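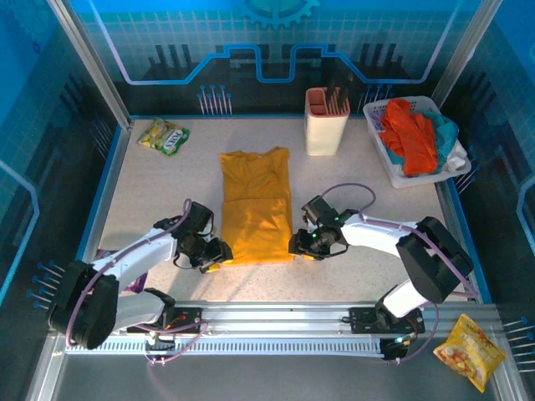
How long does it take to set up a two-arm folding cell with the Provach kit?

Plan on two evenings if you have built anything with slotted aluminum rail before, and a whole weekend if you haven't. The arms go on quickly. Most of the time disappears into cable routing and teaching both arms where the table is.

I'm Fiachra Brophy, and I have been living with the Provach bench kit since October, so I feel I can finally say something fair about it. I bought it from Lukbridge for 3265 dollars, which made me swallow hard, and then I spent a happy evening with everything spread over the kitchen floor, reading the manual with a cup of tea going cold next to me. It's a good manual! Every bolt is drawn at full size, so you can lay yours on the page and see if it matches.

The mounting plates are the part I like best. Each arm bolts to its own black plate on the front rail, and you can slide a plate along before you tighten it down. I set mine too close together the first time (my own fault, the book warns you) and the elbows wanted to knock whenever both arms reached for the middle. Give them more room than looks right. Leave a generous loop in the purple cable too — I had mine neat and snug, and the wrist tugged at it on every long reach.
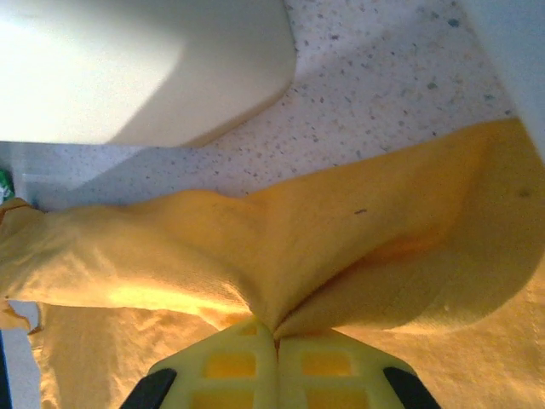 How often do the gripper fingers need to be checked?

Look them over every 40 hours of running, and sooner if you fold a lot of fuzzy cotton. Lint packs into the lattice openings and works its way down to where the two fingers meet, and a soft brush clears it out.

The fingers are where I have the most to say, and mostly it's kind. They're light plastic with windows cut through them, and they take hold of a fold of T-shirt very gently. Provach says a pair is good for 1000 hours. I haven't got near that, so I can't argue either way. The spare pair costs 39 dollars from Vidal, and swapping them is a small job with the short hex key, as long as you remember to power the wrist down first. I forgot once and got a beep that sent the dog under the sofa. 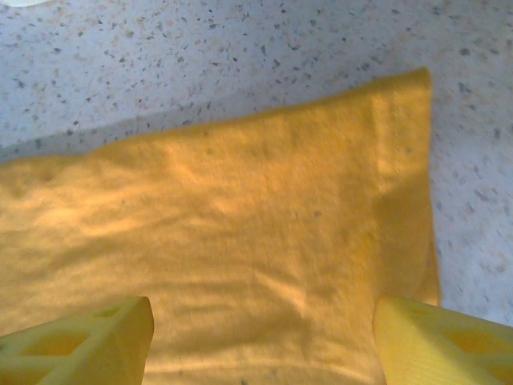

Setting the height is the fussy bit. You want the open tips low enough that closing them catches cloth, and high enough that they don't scrape the table. The Zokidus software has a page for this with a little slider, and I wish it saved the value by itself. It doesn't. Press Save, then go back and look that it really saved, and do the other arm separately.
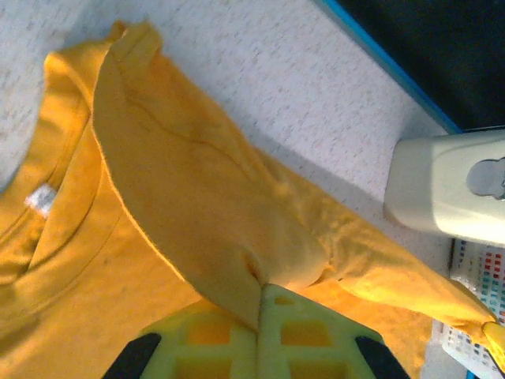
Sleeves took me longer than anything else in the shirt. A pinch that works nicely on a hem can bring up two layers at the shoulder, and I ended up closing the gripper more slowly there and raising the grip force by a single step. After that I went back and checked the finger screws, and one on the left arm had crept loose, so now I do those on the same evening as the brushing.

My complaints are small ones. The shoulder covers are a pain to get off, the tiny bag of washers has no label, and the help line closes at four in the afternoon, right when I sit down to tinker. Would I buy it again? I would, and I'd order the spare fingers in the same box to save on shipping.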